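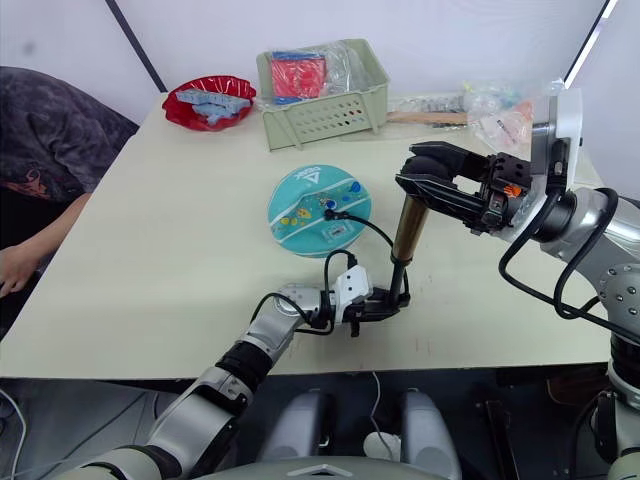

Folie 1: Rote Schale und blassgrüner Korb auf weißer Tischplatte

Sprechernotizen: Fremdlicht und Weißabgleich in Innenräumen
Enikő Vörös, Jusitz, 9. Februar 2024

Folie 1
Begrüßung kurz halten. Themenabgrenzung: Es geht um Farbwiedergabe unter Kunstlicht, nicht um Lichtplanung im Sinne der Arbeitsstättenregeln. Fragen zur Beleuchtungsstärke an Terence Gosling verweisen, Vortrag am Nachmittag.

Folie 2: Begriffe
Farbtemperatur beschreibt die Lage auf oder nahe der Planckschen Kurve, in Kelvin. Sie sagt nichts über die spektrale Verteilung aus. Zwei Leuchten mit identischer Angabe können eine rote Oberfläche deutlich verschieden wiedergeben.
Metamerie an der Tafel skizzieren. Pause lassen, der Begriff ist im Publikum erfahrungsgemäß nicht durchgehend bekannt.

Folie 3: Farbwiedergabeindex
Ra ist das Mittel der ersten Testfarben. Gesättigtes Rot (R9) geht nicht ein. Deshalb R9 immer separat anfordern. Der Höchstwert liegt bei 100, R9 kann negativ werden.
Hinweis auf die Messreihe Tovar: Dayana Galindo hat die Leuchten im Dezember vermessen, Tabelle liegt im Handout. Einzelwerte nicht vorlesen.

Folie 4: Spektren
Blauspitze der LED zeigen, danach die Senke, danach den breiten Anteil des Leuchtstoffs. Oberhalb von etwa 600 nm entscheidet sich, ob Rottöne stumpf wirken.
Falls der Beamer die Kurven schlecht trennt: Ausdrucke verteilen.

Folie 5: Weiße Flächen
Wände und Möbel wirken als sekundäre Lichtquellen. Eine weiße Fläche mit optischem Aufheller verschiebt den gemessenen Weißpunkt, sofern die Quelle UV-Anteile enthält. Bei den üblichen weißen LED ist der Effekt gering, bei Tageslicht durch Fenster nicht. Farbige Vorhänge und Böden gehören ins Messprotokoll.

Folie 6: Vorgehen
Graukarte in die Objektebene, nicht vor die Kamera. Mischlicht vermeiden: entweder verdunkeln oder Tageslicht allein. Belichtung manuell, Abgleich manuell, beides vor der ersten Aufnahme fixieren. Bei jedem Leuchtenwechsel neu messen. Einlaufzeit der Leuchten beachten und protokollieren.

Folie 7: Offene Punkte
Flimmern bei Dimmung durch Pulsweitenmodulation nur erwähnen. Yatziri Aguirre bereitet dazu einen eigenen Beitrag vor.
Diskussion. Mikrofon an das Publikum geben, Fragen wiederholen, Handout am Ausgang.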